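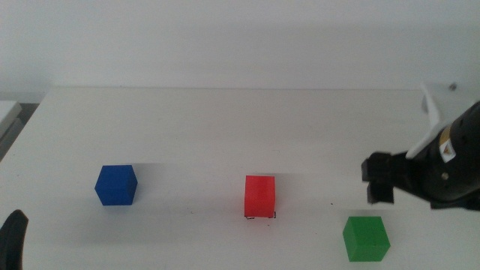 Learn > How Rules Work > Courts

What does a judge do, and what is a jury?

Sometimes two people do not agree, and they cannot fix it by talking. Maybe one person says, "You broke my fence and you must pay." The other person says, "The fence was already broken." Who is right? A court is a place where such a question can get an answer.

The judge is the person who leads the court. The judge knows the law very well and takes care that everybody follows the rules. When one side is speaking, the other side has to wait. It is a little like in your classroom, but the judge doesn't give homework.
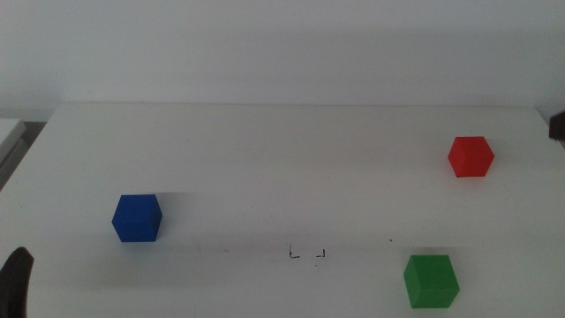
Noor Sepúlveda

In some cases there is also a jury. A jury is a group of ordinary people who live in the area. One can be a baker, another can be a bus driver. They don't need to study law before. They listen to both sides, and then they go to a separate room and talk about what they heard.

Let us think about a case in the town of Iststead. Bundisness is a shop that sells bicycles. A customer bought a bicycle there for 566 dollars, and after 10 days the brakes stopped working. The shop says the customer left it in the rain for the whole time. The customer says this is not true.

Each side can bring evidence. Evidence is anything that helps to show what happened, for example a receipt, a letter or a photo. A person who saw something can also come and tell it. This person is called a witness. A witness must promise to tell the truth, and to break this promise is a serious thing.

At the end comes the decision. If there is no jury, the judge decides alone. If somebody thinks the judge made a mistake with the law, they can often ask a higher court to look at the case. This is called an appeal.

Words to remember: evidence, witness, appeal.

More in How Rules Work
Why do we have laws?
What is a contract?
Who writes the rules of a town?
What does a lawyer do all day?

Contact Lukus | © Lukus 2022 | Back to top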